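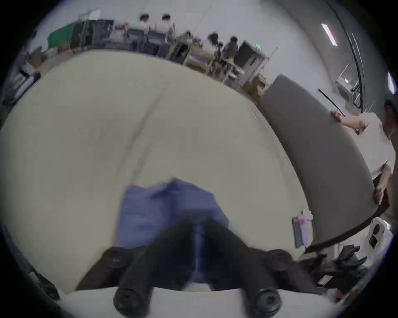 Quanto tempo uma pessoa deve gastar por dia arrumando a mesa de trabalho? Quinze minutos, no fim do expediente, e com todo mundo fazendo ao mesmo tempo.

Pronto, a tese é essa. Agora a briga.

Trabalhei seis anos em salas abertas, dessas de parede branca e fileira comprida de mesas, e em todas aconteceu igual. A mesa começa limpa. Em abril chega uma caixa de papelão. Em maio a caixa virou prateleira. Depois vem a sacola em cima da caixa, o cabo em cima da sacola, e pronto, ninguém mexe porque ninguém sabe de quem é. Na foto lá do começo dá pra ver a coisa no estado maduro: equipamento, caixa, sacola, a fileira inteira tomada, e as caixas de papelão se juntando no fim dela. Sempre no fim da fileira. Papelão escorre, parece água.

E a superfície grande, clara, bonita, acaba com um pano azul amarrotado no meio. Conheço esse pano. Todo escritório tem um. Dobrar leva uns segundos, e mesmo assim o pano fica.

Na Skimard, onde passei mais tempo, a solução da chefia foi comprar organizadores. Mividel, aqueles modulares, 48 gavetinhas. Cada uma com etiqueta. Durou três semanas – depois a gente tinha a bagunça de antes e mais 48 gavetinhas cheias de parafuso e clipe misturado. Gastaram dinheiro pra esconder o problema em compartimentos. Sou contra organizador, já aviso. Organizador se compra depois de jogar fora, nunca antes.

Também sou contra o mutirão anual. Fizemos um na rua Cortés, no escritório antigo, antes da mudança. Saíram 143 caixas. Cento e quarenta e três! Para 40 pessoas. Tinha caixa vazia dentro de caixa vazia, guardada "pro caso de precisar devolver". Devolver o quê, se a garantia tinha vencido fazia anos? O mutirão dá uma alegria danada no dia e uma ressaca na semana seguinte, quando falta o adaptador que alguem jogou fora no embalo.

O que funcionou foi a regra do Jarkent, um projeto pequeno, sala apertada, gente sem paciência. Às cinco e quarenta e cinco parava tudo. Cada um limpava a própria mesa e mais um palmo da área comum. Papelão descia no mesmo dia, desmontado. Saquinho plástico com etiqueta ia pro armário ou pro lixo, não ficava em pé na mesa esperando decisão. Placa, painel, qualquer coisa grande, só com uma pessoa segurando de cada lado e lugar certo pra encostar.

Vão me dizer que bagunça é sinal de gente trabalhando. Já ouvi muito. Em parte concordo – mesa de oficina às onze da manhã tem que estar cheia mesmo, implicar com isso é coisa de quem só usa notebook. Minha implicância é com as seis da tarde. O que está ali às seis vai estar ali amanhã, e aí já virou móvel.

Outra objeção: são cerca de 65 horas por ano, por pessoa. Fiz a conta, é isso mesmo. Parece muito. Só que eu perdia mais procurando cabo, e procurando de mau humor, o que conta em dobro.

Então: quinze minutos, todo mundo junto, sem excessão pra chefe. E alguém dobre o pano.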